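Mottram Notes
Home | Archive | About

Can It Put the Socks Away Yet?
November
Posted by Mottram

I get asked once a month when a machine will be able to do housework. My answer has been "later" for a long time, and I spent most of Wednesday checking whether I should change it.

The job I care about is putting things in drawers. It sounds small. You walk up to a chest, find the handle, pull without dragging the whole chest along, drop something in and push it shut. I do it without looking. A robot has to get every one of those steps right, and it usually learns them in simulation first, where a broken drawer costs nothing.

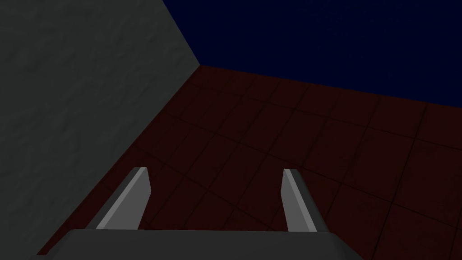
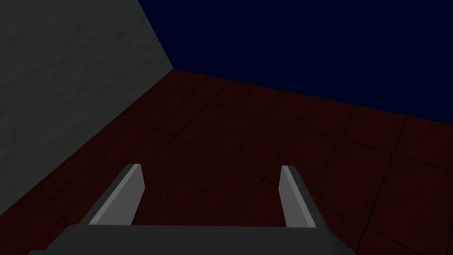
Two grippers' worth of floor and wall, nothing in the fingers. 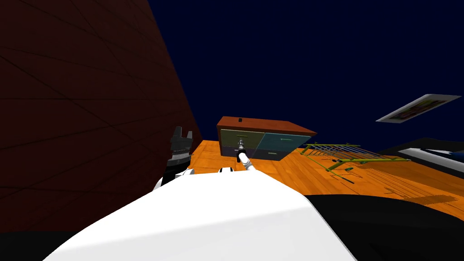

The handle is the part I keep coming back to. A thin bar leaves little room for error, and a hand that comes in slightly low will push the drawer front when it should be hooking the bar. People feel that right away and shift their grip. A lot of control software keeps going.

I keep a spreadsheet of published and homemade attempts at drawers, doors and laundry. It has 206 rows now. I only count a row as a yes if the machine did the chore in a home it had never been in, with no one stepping in. There are 9 of those, and three are the same cabinet door task done by the same people.

Shop floors are further along. A parts bin stays where you bolted it. My dresser at home has one drawer that sticks in summer and another that has to be lifted a little to close.

So the answer is still "later," but I have stopped adding "much." I'll go through the laundry rows next, starting with towels.

Related posts
Orudine and the folding problem
What I paid 700 dollars to have vacuumed
Sivitport: a month of door handles
Wakar arm, first notes

Older | Newer | Top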